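Jucélia Pacheco has sat through a lot of robot demos, and she has a habit of asking to see the run before the one on the slide. She spent nine years writing motion planners and now reviews other people's for a living. When we spoke she had just finished two weeks with Skivix, the planning package that Flondex is pushing as a way to get arms working without months of tuning.

"The planner is fine," she says. "I want to say that first, since everyone thinks I hate it. It finds paths, it finds them fast. My trouble is with what they say it proves."

What Flondex says is that Skivix got through 500 simulated tasks with 11 failures. Pacheco asked for the logs and got them, which she counts in the company's favor. Then she read them.

"Of the 500, 244 start from the same arm pose. The exact same joint values. So nearly half your test is asking the planner a question it has already answered. Change the start pose a little and you learn something. They hadn't."

She is harder on the perception side. In the simulator, Skivix can be handed object positions straight from the physics engine, with no camera involved. There is a setting to turn that off and use rendered views, and it ships turned on the easy way.

"I asked who had run it with the setting off. There was a pause. Then someone said they'd done 27 runs like that, and could they send me the numbers later. I'm still waiting."

We went through some of the rendered views together on her laptop. She stopped at one and left it up for most of our talk.
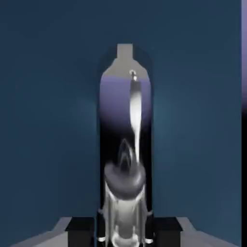 A simulated view with the white gripper base at the bottom, against a plain blue wall.

"Look how smooth that is," she says. "Soft shading, flat wall, no texture to speak of. Now put a scratched steel part under a shop light and tell me your depth estimate holds up. Maybe it does! I'd love to see it. But you can't get there from pictures like these."

Tadhg Geraghty, who leads tooling at Flondex, doesn't dispute the start poses. He calls them "a leftover from an old regression test" and says a new set is due in May. On the perception setting he gives less ground. "People want to debug one thing at a time," he told me. "If the camera is in the loop, you don't know what broke."

Pacheco has heard that before and half agrees. "Sure, for debugging. Then don't put the debugging number in the brochure."

Would she use Skivix herself? She thinks about it for a while.

"For offline planning, in a cell where I know where everything is, yes, probably. I'd pin the version and I'd write my own collision checks. For anything that has to look before it moves, I'd want those 27 runs first."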